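Tidying the bedroom with the Culis hand gripper

I've had the Culis on loan from Ville Halonen for a while now, and I've grown fonder of it than I expected to (my knees certainly have!). You hold it by the body, squeeze, and the two fingers close on whatever you'd otherwise be stooping for. Bedding is where I use it most. Take hold of a cloth right at the edge, at a fold if there is one, and let the rest hang before you lift.

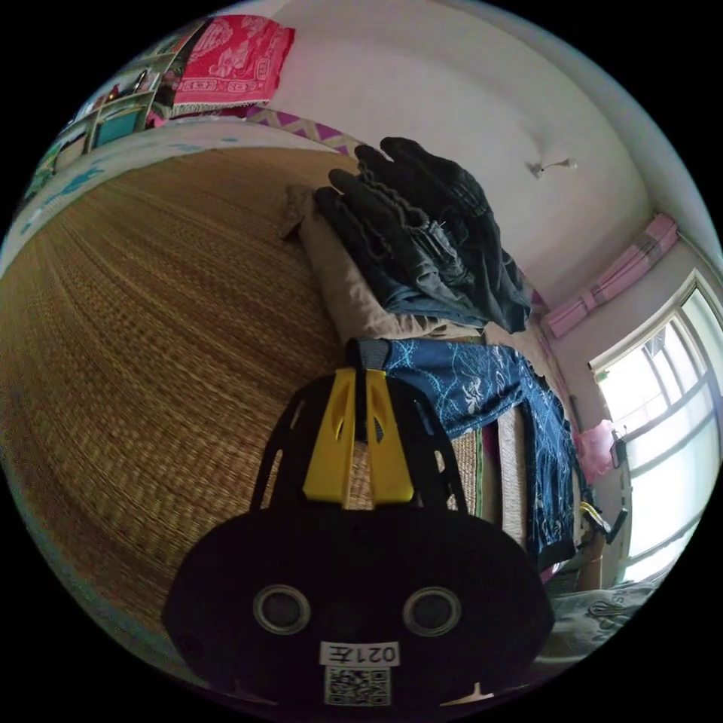
Go slowly with anything long, and work from the side of the bed nearest you — reaching across only drags the mat along. Heavy things like denim I still do by hand, one piece at a time.

The people at Zurnden, who sell it, also offer a yearly checkup by mail in February, and I'd say take it if you use yours daily. Wipe the fingers with a damp rag now and then, and don't put it away with lint in the joints. Mine lives on a hook by the door, next to the broom.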